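Stikis x Wollelov Crewneck Sweatshirt
Design by Lilian Athumani
Limited run

The Wollelov crewneck is the second piece Stikis has made with a local artist. Lilian Athumani drew the back print from the painted shop shutters on Moroz Street, where she had her first studio. The lettering on the chest is hers too, done with a brush and left uneven at the ends.

Athumani began with a set of ink drawings and cut them down to one. The print is in two colours, cream and rust, on a charcoal body. It was screen printed by hand at Osteck, a small print shop in the same part of town.

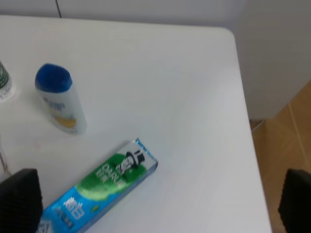

The body is a heavyweight brushed cotton blend with ribbed cuffs and hem. The shoulders are dropped and the fit is roomy. If you like a closer fit, go down a size. Sizes run from XS to XXL.

Details
Fabric: 70% cotton, 30% recycled polyester
Print: front left chest and full back
Neck: ribbed, with taped inside seam
Run: 520 pieces, not to be reprinted

Price: £70

Wash inside out at 30 degrees with similar colours. Do not tumble dry. Do not iron over the print. A little cream ink may lift in the first wash and this does not affect the design.
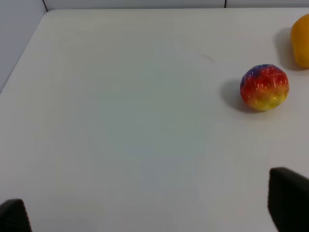
Orders open on 2022-07-06 and are sent out in the order they come in. Limit of 2 per customer. Delivery is free within the city, or you can collect from the Stikis shop during opening hours. Please bring your order number.

From each sweatshirt sold, £20 goes to the Wollelov mural fund, which pays young artists to paint walls in the area. Athumani will choose the first wall.

Unworn items can be returned within 14 days with the tags on. Exchanges depend on what sizes are left.

Also in this series: Wollelov tote bag, Wollelov print (A3, unframed)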